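From: Senga Ritchie
To: kitchen-staff list
Subject: Re: Wallow trial and our rotas

Jad wrote in July:
> Can someone say plainly what the arm will do on the line,
> and whether the prep shifts are still ours?

Some of it is settled. Dilemby has the job modelled as a simulated counter, with the arm working among our sort of clutter - knife, sponge, bowl.
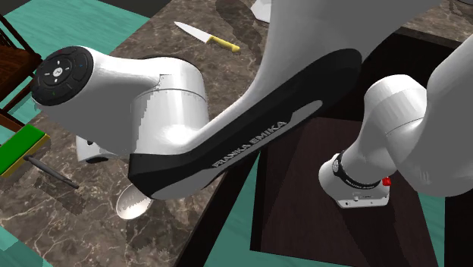

Jad Karam replied that clutter was never his worry, and that he wants to know who clears up at the end of a shift when hours are cut. Fair point. Hours stay as they are until the trial ends. Statoso has put that in writing for all 68 of us.

Pans come first. The arm takes the handle in the gripper, and lifting and moving pans is what the sore wrists come from. 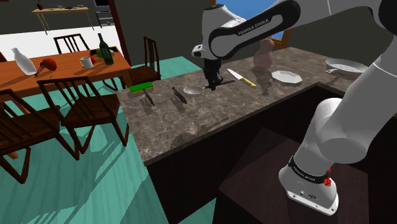 One reply from the night shift asked whether people moved off pans would keep the hot-section rate. They will, for up to 5 months. After that it is open, and I'd like it on the agenda before we agree to anything.

Small utensils are further off. Dilemby wants 1000 simulated runs before a real arm comes near the pass, and has done 356. The close view at the fingers is the one they'll use in training.

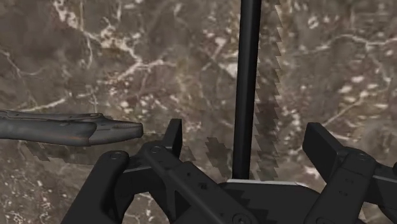
Training dates

Two sessions at Aubert, both at 3 pm, paid. Send me your name if you want a place.

Senga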